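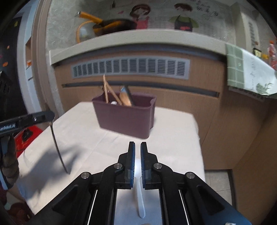 How to check your entitlements when your employer loses the contract

Last updated 13 Dec 2025

Quick guide for cleaners, guards, kitchen hands, anyone on a site where the company changes but the work doesn't. Wrote this fast between shifts so sorry for the rough bits. General info only, not legal advice.

Say Priketance runs the cleaning at your building. Contract ends in February, Skovlow wins the new one. Same floors, same mops, new boss. What happens to your leave, your hours, your service? Depends. Work through the steps.

Step 1. Get it in writing

Ask your current employer for the end date of the contract. Email, not a chat in the hallway. Then ask what happens to you on that date - redeployed, made redundant, or offered a job with the new mob. Three different answers, three different sets of rights. Don't sign a resignation letter just to "make the changeover easier". If you resign you may be giving up redundancy pay. Seen it done at the Drurkia site, whole night crew.

Step 2. Pull your records together

Do it while you still have the login. Payroll portals get shut off quick.
- last 12 months of payslips at least, more if you can
- your contract or letter of offer
- rosters, specially if you're casual with regular shifts
- annual leave, sick leave and long service balances, screenshot with the date showing
- super statements

Check the numbers against each other. One of ours had 94 hours of annual leave on the payslip and 33 in the portal. Took a while to fix, and only got fixed as she had the payslips.

Step 3. Work out if it's a transfer

Under the Fair Work rules, it can count as a transfer of business when you start with the new employer within three months, the work is the same or close to it, and there's a connection between the two employers. The connection is the tricky one. Assets handed over, or work outsourced, or brought back in house, or the companies are related. One contractor simply losing to another is often not enough on its own. So don't assume.

If it is a transfer, your agreement might come with you and some of your service too. If it isn't, the old employer usually has to pay out your annual leave and maybe redundancy, depending on size and how long you've been there.

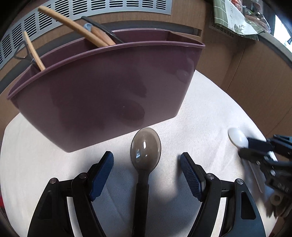 Step 4. Read the new offer slowly

Look for:
- the award or agreement it names, and your classification
- hours per week, guaranteed or not
- whether prior service is recognised. They can say no to some of it in certain cases but they have to tell you in writing before you start
- a new probation period
- start date. A gap of even a few days can matter, ask about it

If your hourly rate drops, ask why. By email again.

Step 5. Check the final pay

Wages to the last shift, unused annual leave, notice if you were owed it, redundancy if it applies. Long service leave is state by state so look up yours. Portable schemes cover contract cleaning and security in some states, and there your service follows you between employers.

A mate on the Jia contract was short $900 in her final pay, all of it notice. Sent one polite email with the dates and the clause number, got it the next pay run.

Step 6. If they won't budge

Put your claim in a short letter. What you're owed, how you worked it out, date you want it by. Keep a copy. Then union if your a member, or the Fair Work Ombudsman, or a community legal centre. Unfair dismissal and general protections claims have to be lodged within 21 days of the dismissal taking effect - short, so don't sit on it.

Will add a sample letter when I get a minute.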